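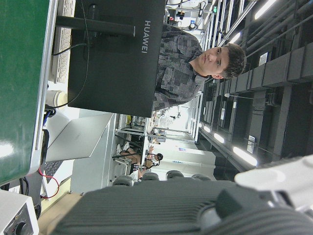

Figure 3. Operator's desk, from the wrist camera.

4.2 Kit under review

The Trurkex sorting kit was supplied by Hauser and installed at our Hultlow laboratory in February. It comprises an arm on a tubular mounting frame, an end effector, a wrist camera and a licence for the Soltine control software. The belt and the operator's desk were already in place. Commissioning took 19 hours, most of it spent on calibrating the wrist camera.

Two end effectors were ordered, a ridged gripper and a fingered hand. The trials in this section used the hand, which had to pick single items from the belt and release them into a bin on the tabletop. We ran 1000 picks in all. Of these, 308 were made with the belt at 75 mm per second, the lowest speed the software allows, and the rest at twice that speed. Failed picks were logged by the operator and left out of the timing figures. 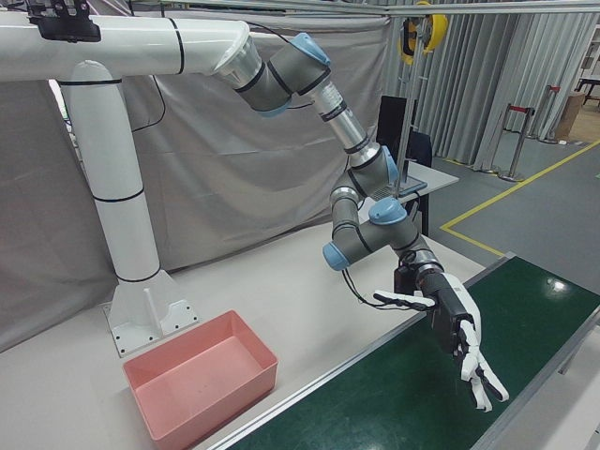 One operator remarked that the software was easy enough to learn, but that changing the belt speed meant stopping the job and loading it again, and that she would want this put right before paying for a second licence. We found the same. The supplier's manual treats the reload as a normal step and gives no way round it. Reload times are therefore included in the totals in Section 5.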